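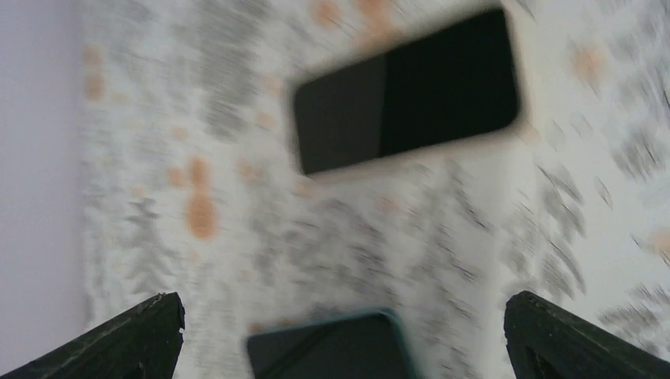
Diapositiva 1. El móvil, boca arriba o boca abajo, sobre la tela estampada.

Buenas tardes a todos, y gracias por quedaros después del café, que sé muy bien lo que cuesta volver a sentarse. (Esperar a que se cierre la puerta del fondo.)

Quiero empezar por algo que todos tenemos en casa: una mesa con su tela y, encima, un teléfono. En mi familia el mantel se ponía para comer y se quitaba para todo lo demás, y mi madre nos habría echado de la cocina si hubiéramos dejado allí cualquier cosa que no fuera un plato. Hoy lo dejamos puesto el día entero, y el móvil se queda encima desde el desayuno hasta que apagamos la luz – yo la primera, no os vayáis a creer.

Cuando preparamos el taller de Corholm, en agosto, Raili Ahonen propuso preguntar a la gente dónde dejaba el teléfono al llegar a casa. Contestaron 274 personas, muchas más de las que esperábamos, y 102 dijeron que en la mesa de comer. (Pausa. Preguntar a la sala y dejar que levanten la mano con calma.)

Me gustan las telas con hojas y con puntos de color, os lo confieso, porque alegran la habitación y disimulan las migas que da gusto. Lo malo es que también disimulan las llaves, los pendientes y las pastillas. Un teléfono negro, en cambio, salta a la vista sobre un fondo claro, y por eso a mis alumnos les aconsejo mirar primero la tela y luego pensar qué van a dejar encima.

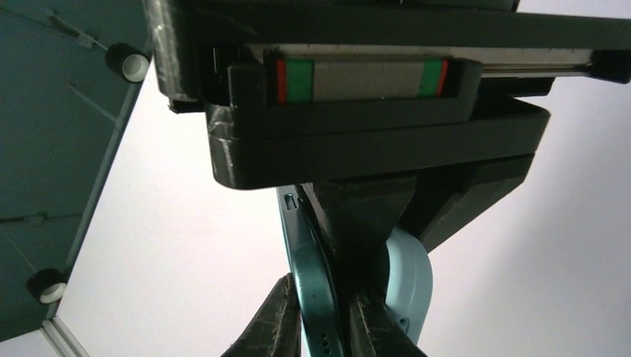
Y ahora vamos con la costumbre de los 10 minutos, que le debo a Dénes Hajdu y que practico desde que vivía en el piso de Aryee. Antes de cenar se despeja la mesa entera, se sacude la tela por la ventana (mirando antes si hay vecinos debajo, por favor) y se vuelve a poner solamente lo que se vaya a usar. El teléfono se va a otra habitación. Los primeros días se protesta muchísimo, y en mi casa todavía se protesta un poco.

(Si vamos mal de tiempo, saltar la anécdota de la sopa y pasar a las preguntas. Recordar que las hojas del taller están en la mesita de la entrada.)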